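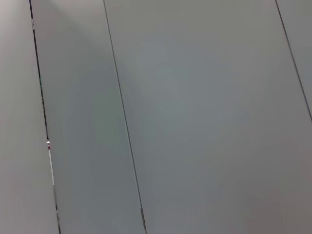
Hi Yesenia,

I promised you a proper update on the Nouri reading circle before the end of September, so here I am at the kitchen table with a pot of tea and all my notes spread out (there are a lot of notes!). You asked for plain talk and no spreadsheets, and I'm going to take you at your word, apart from the money part near the end.

First, the translation. When Prusholm gave us the grant, the plan was to get the whole of the old meditation commentary into readable English, all 1,387 lines of it, with a short introduction and a glossary at the back. We have 589 lines in what I'd call finished shape. That's fewer than I told you in the spring, and I'd rather say so up front. The middle part, on silence and breath, slowed us way down. Zohreh Tehrani did the first draft of it and then threw most of it out, because she'd been using "soul" for three different words and it was starting to sound like a greeting card. Her second go is so much better. There's one passage on listening to a person as if they were still speaking after they've stopped that I've read out loud to just about everyone I know.

Hooman Hashemi is checking every finished line against the two printed editions. They disagree more than we expected, mostly in small ways, but in one place a whole couplet is missing from the later one. We're keeping it in with a note. I know you worried that the notes would swallow the book, and I worry about that too, so we've agreed that nothing gets a note unless a first-time reader would stumble without it. Hooman grumbles, but he's sticking to it.

Now the circle itself, which is the part I love talking about. We've held 10 evenings so far, starting at seven and supposed to end at nine (they don't). Each one opens with a few minutes of quiet, then someone reads the evening's lines in Persian, then in our English, and after that it's open conversation. I was nervous about mixing people who grew up with these poems and people who'd never heard of them. It's worked out fine, mostly. We had one rough evening when a discussion about whether you can follow a spiritual path without a teacher got pretty sharp, and two people went home early. I called them both the next morning. One is back, one isn't, and I still think about how I could have handled it better. Setareh Naseri now leads the conversation half and she's got a much lighter touch than I do. She'll let a silence go on until I'm squirming in my chair, and then somebody quiet will say something wonderful.

We also did the daylong retreat at Hovik. Rain all day, so the walking meditation turned into going very slowly up and down a hallway, and people liked it! Pouran Nikzad gave the afternoon talk on how the commentary treats ordinary work, cooking and sweeping and so on, as a kind of attention. She's writing it up as an essay and I'd like to put it in the front of the book if Prusholm has no objection. Could you let me know? It would add a few pages to the printing.

On to money. We've spent less than planned on travel and more on the Persian typesetting, which had to be redone after the vowel marks came out in the wrong places. I'd like to move $2,000 from the travel line to the typesetting line. I think that needs your okay in writing, so please treat this as me asking. Virkavance has agreed to hold our printing slot until the spring, with no extra charge, so the slower translation doesn't cost us anything there.

What's next: Zohreh and I finish the breath section, Hooman catches up on his checking, and then we start the last part, which is mostly short sayings and should go faster. Setareh wants to try a morning group for people who can't do evenings. I've told her yes as long as it's small and she doesn't wear herself out. The glossary hasn't been started, and I'm moving it to after the translation is done, since every time we settle on a word we change our minds a month later.

I'm attaching the finished lines separately. If you only have time for a little, read the opening and then the part on listening. Come sit in on an evening if you're ever free, there's always an extra chair and too many dates and walnuts.

Warmly, and with thanks from all four of us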